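Chapter 7
Light Where You Work: Lamps, Cords and Power Strips

Most advice on desk lighting begins with the lamp. It is the part that gets sold, so it is the part that gets written about. This chapter begins at the other end, with the cord.

A lamp that looks tidy in a catalog is shown without one. The makers of the Gokow lamp do this on every page of their brochure, and the Sterska office range does the same. Bring either one home and the cord has to go somewhere - across the back of the desk, down a leg, or over the part of the surface you meant to use. Readers who have been told that a power strip "solves" the problem should be suspicious. A strip adds outlets. It also adds a block of plastic that needs a place of its own, and every plug in it brings another cord.
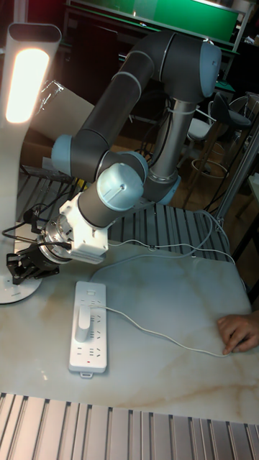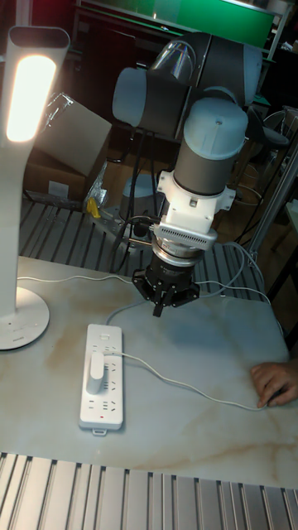 Figure 7.1 Two views of a marble-patterned tabletop with a lit desk lamp at the left and a white power strip lying on the surface.

Whether a strip belongs on top of a table at all is a fair question. The usual argument in favor is reach: you can get at the plugs without crawling. The argument against is that the space in front of you is the most useful space you have, and cords laid across it get snagged. We find the second argument stronger for writing desks and weaker for workbenches, where plugs are changed often.

Claims about brightness deserve the same doubt. The Vondska handbook recommends one lamp for every kind of desk work, and gives no reason for it. Section 7.2 looks at what a single lamp can light and where its shadows fall.

Before reading on, draw your own desk from above. Mark the lamp, the wall outlet and the path of each cord. Keep the drawing, as you will need it for the Trevor layout exercise in Section 7.4.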